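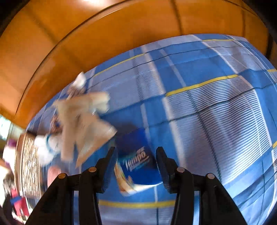 Week 4, gathering demonstrations. Main point for today: a policy only knows what was in the episodes, so the boring choices (which table, which cloth, what else is lying about) matter as much as the grasp. Take the blue packet between the fingertips, on blue-and-white plaid. Blue on blue. Good! Keep that kind of thing in. If every packet in your set sits on a plain light surface, the model learns "dark blob = target" and you get a nice number in the lab and nothing in a kitchen. Also note the blur on the crumpled beige stuff behind it. Some blur is fine, a whole episode of it is not, see below.

## What one episode is

- starts with gripper open, target in view
- ends with object released and fingers clear of it
- one task, one sentence label, written BEFORE you record
- fumbles stay in if you recover inside the same take. Drop it on the floor = stop, mark as failed, keep the file

Failed ones go in their own folder. Don't delete. We use them in week 7 for the success classifier.

## Numbers

Target per pair is 100 episodes. Last year's class set (Ralludero) ended at 1178 usable, which sounds like a lot until you split it by object. Thin packets had 22. Guess which category the model was worst at.

So: spread first, then depth. Ten takes on one object, move on, come back another day with the light changed.

## Speed

Everybody goes too fast. Wide lens on the wrist, objects near the edges smear first, and tracking gets lost soon after. Slow down on

1. the approach
2. any turn of the wrist
3. the lift

Closing the fingers can be normal speed. If Cleltton (the checker script) flags more than a few takes in a row as blurred, stop and add a lamp before you do any more.

## Clutter

Leave it. Plates, wrappers, cloths, whatever lives on that table. Two rules only:

- target must be reachable without moving something else, unless moving it is the task
- nothing with a name or adress on it

Reshuffle between takes, properly, not a two inch nudge. Flat things: vary the angle too, a packet square to the table edge every time is a bias and we will see it in the plots.

## Labels

"pick up the blue packet" ok
"pick up packet" not ok if there are two
"grab thing" no

Use the Bekent sheet for wording. Same verb all the way thru a set please.

## For Tuesday

Read the Tabrizi handout sections 1 and 2 (skip the proofs). Bring 68 episodes per pair, already run thru the checker, plus the failed folder. Rest is due the week after. Batteries are in the drawer under the charger, put them back on charge when your done.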